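I want to share a small result from our project about learning from human hands. We call the method Drullgate. It is not published yet, so please read this as notes from the kitchen. (1/8)

The question is simple. If a person does a household task while wearing a head camera, how much of this can a robot arm learn without any teleoperation? Many groups ask this. We look only at tasks where both hands hold the same object. (2/8)

In September we finished the first collection: 1,464 clips, all of everyday kitchen work. The water tank of a coffee machine became my favorite object. It is transparent, so depth estimation often fails on it, and the hands cover the handle. (3/8)

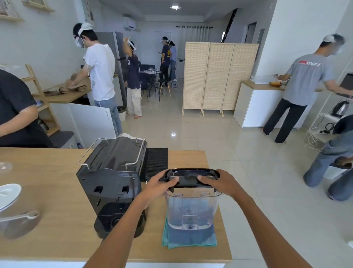

Both hands on the tank, towel under it.

Our first labels had one contact point for each hand. This was too poor. With a tank, the thumbs and the fingers do different jobs, and the policy learned a grip that let the tank rotate. Now we label thumb and fingers separately. It takes more time, and I think it is worth it. (4/8)

The second change is the water level. Before, we treated "tank" as one object with one weight. Now each clip has a rough fill label: empty, some water, or full.
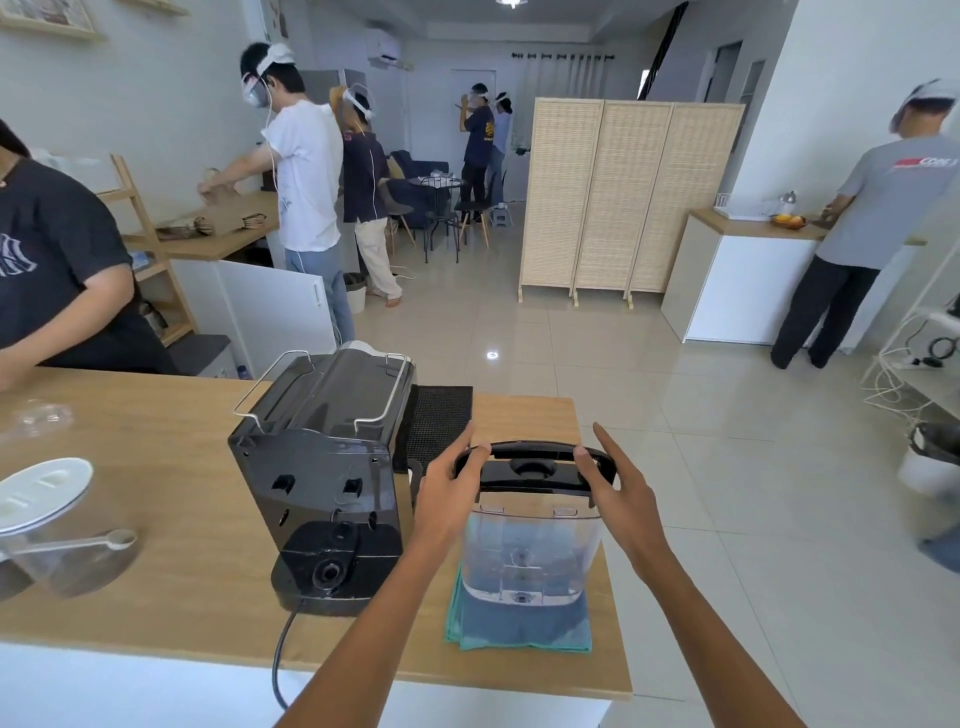

With this label the policy lifts more slowly when there is water inside. We did not program this speed. It comes from the people, who also move more carefully, and I was glad to find it in the data. (5/8)

Numbers, for those who ask. We ran 100 lifts on the arm with each version. With the old labels it dropped or tilted the tank too much in 41 of them. With the new labels, in 17. One tank model, one counter height, so please do not generalize too far. (6/8)

What still does not work: putting the tank back in the machine. The slot is hidden from the head view in the last moment, and the policy pushes too early. My colleagues at Hrynyshyn suggest adding a wrist view. I would like to try first with sound, the small click. (7/8)

Label guide and 111 sample clips will go online when the consent forms are checked, I hope on Tuesday. If you work with transparent objects, please write me how you get your depth. (8/8)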